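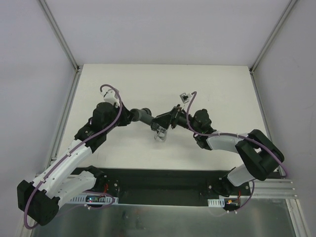
Bench photos, Prirnolside workshop
Posted Friday by Yae Tsuji

We use cookies to remember your settings. OK / Manage

Quick one before I lose the light. The bench at Prirnolside is finally together, so heres the page I promised everybody. White top, grey walls on three sides, silver posts up the back corners. Pretty happy with the colour. Went through 2 greys first, the Idwood one looked green by 6 pm.

Notes to go with it:

The top. White, wipes down easy. Pencil comes off, marker doesn't. Please use the pencil.

Walls. Pale grey, left and right ones slant in toward the back. Shimada wanted them dead square, got outvoted.

Rails. Thin aluminum, one down each side. Offcuts from the Evutel job, $145 saved.

Front edge. Long black mounting plate, both arms come off it. Took most of a morning to get level.

Cable. The lavender one, tied down with little white ties. Favourite colour in the whole shop, no arguements.

More in May, once the shelves are up. Bay 13 if your looking for us.

Contact | © Prirnolside Workshop | Back to top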